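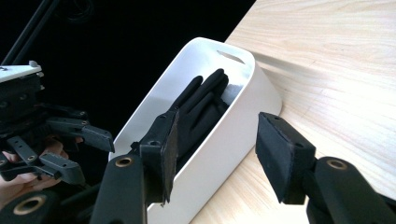 Segundo dia com o kit da Brumura

Março, 21 horas

Comecei de manhã com as pinças de mão que a Brumura nos emprestou para avaliação. O kit traz duas, e a Saltilora quer a minha opinião antes de decidir se compra. O preço é de quase 2000 euros, sem o suporte técnico, e este paga-se à parte.

Escolhi a tarefa da luva preta e da caixa de plástico branca, em cima da mesa de madeira clara. Parece uma coisa de criança, mas a luva é mole e cada vez fica de outra maneira. Fiz 18 repetições antes do almoço. Em 12 fiquei contente com o movimento, as outras vou apagar.

O que gosto: as articulações têm casquilhos de latão e os dedos abrem sem folga. No kit da Plattner, que experimentei em janeiro, sentia sempre um pequeno salto ao fechar. As almofadas pretas agarram bem o tecido – melhor do que eu esperava – e trocam-se com dois parafusos.

O que não gosto: o peso. Depois de uma hora tenho dor no pulso esquerdo, e não sei se é defeito da pega ou se sou eu que aperto demasiado. Também o manual está mal traduzido. Eu, que aprendi português já adulta, encontrei erros na primeira página, e isto deu-me um certo prazer.

À tarde escrevi à Tendico para perguntar pelo preço das almofadas de substituição. Responderam depressa, mas só vendem em caixas de 500, e nós precisamos de muito menos.

Amanhã quero repetir tudo com a caixa virada para o outro lado, e mais devagar. Falta também preencher a folha de avaliação, que deixei na gaveta. Agora vou pôr gelo no pulso e dormir.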